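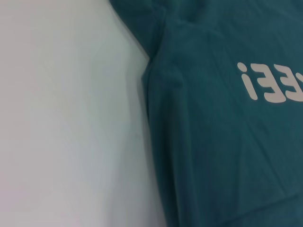
A teal T-shirt on a white surface.

The Case for Keeping the Old Ones

My mother-in-law moved from Ollport to a smaller place last February, and I spent most of that month in her upstairs hallway going through closets with her, holding things up so she could say yes or no from her chair. I had pictured a lot of tears over the china. She gave the china away before lunch on the first morning. It was the T-shirts we got stuck on.

She had one from a church picnic, one from a bank that closed, and one from the Imberg 3,000, a charity swim in which the whole town together was supposed to cover 3,000 laps and (she told me this with real pride) she had personally done 30 of them with a head cold. She hadn't worn it in years and she was not going to wear it again, and she looked at me as if I had suggested throwing out the dog.

I have been thinking about that ever since, partly because I was so sure I was right. I had read the books about clearing out. I believed in the empty drawer. My own husband will tell you I once got rid of a shirt he was planning to wear that evening, and he will tell it at some length if you let him.

What I've come around to is that cheap clothes are the closest thing most of us have to a diary. We dress up for weddings and funerals, and those clothes go back in their garment bags knowing very little about us. A soft old shirt has been to the hardware store and the emergency room. It was there when you painted the baby's room a color you regretted. I don't think it's silly to feel something about that, and I'm a little sorry for the years when I thought it was.

Now, I know there's an argument on the other side, and my friend Nahuel Zapata makes it better than anyone. He moved to Jotelbridge with two suitcases and says he has never missed a single thing he left behind. He keeps seven shirts. He also calls me every so often to ask whether I still have that picture of all of us at the lake, the one where he's wearing the striped shirt, and I do still have it, and I send it to him again.

So I would make a modest proposal to anybody facing a closet this winter. Go ahead and be strict with the coats and the shoes and the pants that are waiting for you to be a different size. Then give yourself one drawer, a decent deep one, and put whatever you like in it and don't let your daughter-in-law near it.

Hers is the bottom drawer of the pine dresser. The swim shirt is in there, under the one from the bank.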